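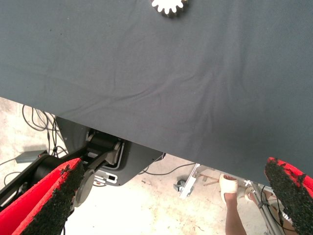 3. Setting up the Trakelar yarn winder

Please read this section to the end before you start. The winder is delivered in one box, partly assembled. The main spindle and the lower bearing were mounted at the Flestia workshop and must not be opened during the set-up. All other parts are in the two paper bags marked A and B.

3.1 Choosing the place

The winder needs a table or shelf with a straight edge. The clamp accepts a table top up to 6 cm thick. Glass tables and folding tables are not suitable. Leave free space of the length of your arm on the crank side, because the crank makes a wide circle and the hand comes lower than most people expect.

If you want to protect the table, put a cloth or a piece of felt under the clamp. It should lie flat with no fold under the clamp foot. A fold will hold well in the first minutes and then the clamp becomes loose little by little.

Note: Customers who use the Koo swift together with this winder should place the two at the same height. The distance between them can be chosen freely, but a longer distance gives a more even ball.

3.2 Mounting the clamp

1. Turn the clamp screw to the left until the foot touches the end of the thread.
2. Push the clamp over the edge of the table. The long side stays on top.
3. Turn the screw to the right by hand until it stops.
4. Give it one half turn more. Do not use pliers.
5. Hold the body of the winder and try to move it to the left and to the right. There should be no movement at all. If there is, repeat steps 3 and 4.

Caution: Do not leave the clamp tightened on a soft wood table for weeks. It can leave a round mark which does not go away. 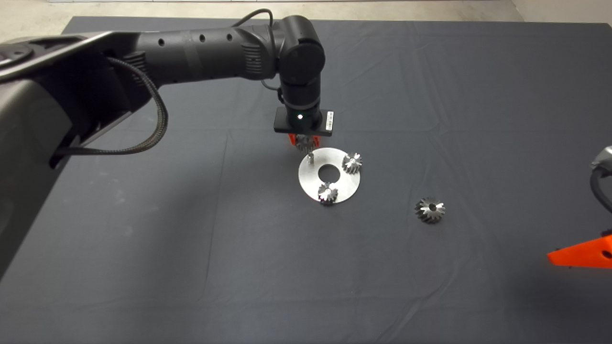

3.3 Mounting the drive gear

The drive gear is in bag A with its pin and two washers. The washers have the same diameter but one of them is thinner. The thin washer goes below the gear and the thick washer goes above it.

1. Wipe the axle with a dry cloth. Do not oil it at this time.
2. Put the thin washer on the axle.
3. Put the drive gear on the axle with the flat side down. Turn it slowly until you feel that its teeth go between the teeth of the spindle gear.
4. Put the thick washer on top.
5. Push the pin through the hole of the axle until both ends come out the same length.
6. Turn the gear one full round with one finger. It should move easily and make only a soft sound.

If the gear stops always in the same position, there is usually a small piece of packing foam between two teeth. Remove it with a wooden toothpick. Needles and knives damage the teeth, and a damaged tooth can be heard in every turn afterwards.

Caution: Keep fingers, long hair and loose sleeves away from the gears when somebody turns the crank. This is also valid when you only test the winder without yarn.

3.4 Mounting the crank and the yarn guide

1. Take the crank from bag B and push it on the square end of the drive axle.
2. Fix it with the wing nut. Hand tight is enough.
3. Slide the yarn guide arm into the slot at the front. It clicks two times: the first click is the transport position, the second click is the working position.
4. Bend nothing. The guide arm looks a little crooked when it comes from the box, and this is correct. The eye must stand outside the center of the spindle.

Left-handed users can mount the winder on the opposite edge of the table and turn the crank away from the body. The ball will be wound in the other direction, which makes no difference for knitting.

3.5 First winding

For the first winding we recommend a smooth wool yarn of medium thickness. Mohair and chenille are difficult for the beginner and should wait.

1. Lead the end of the yarn through the eye of the guide arm, from the outside to the inside.
2. Put the end in the slit on top of the spindle. Leave a tail as long as your hand.
3. Turn the crank slowly for 14 turns and look if the yarn crosses itself in a regular way.
4. If the pattern is regular, you can go faster. Keep the same speed until the skein is finished.
5. When you finish, put the last piece of yarn under two or three outer threads.
6. Hold the ball at the bottom and lift it straight up. Do not pull on the tail.

The winder can take up to 600 g on the large spindle. A bigger skein should be divided into two balls.

Note: A ball that feels hard was wound with too much tension. Wool which stays under such tension becomes thin and loses its softness. Wind it a second time with the guide arm opened a little – the small screw under the eye is made for this.

3.6 If something is not right

The yarn falls under the spindle: the guide arm is in the transport position. Push it until the second click.

The ball becomes wide at the bottom and narrow on top: the winder is not level. Check the clamp foot and the cloth below it.

The crank turns but the spindle does not: the pin of the drive gear is missing or is broken. The spare pin is taped inside the lid of the box, and Darkell spare part sets contain it also.

A clicking sound comes once in every round: clean the teeth as described in 3.3. When the sound stays, please write to Chae-won Song at the Flestia service desk and tell her the number stamped on the bottom of the clamp.

Continue with section 4, Oiling and storage, after you have wound your first few skeins.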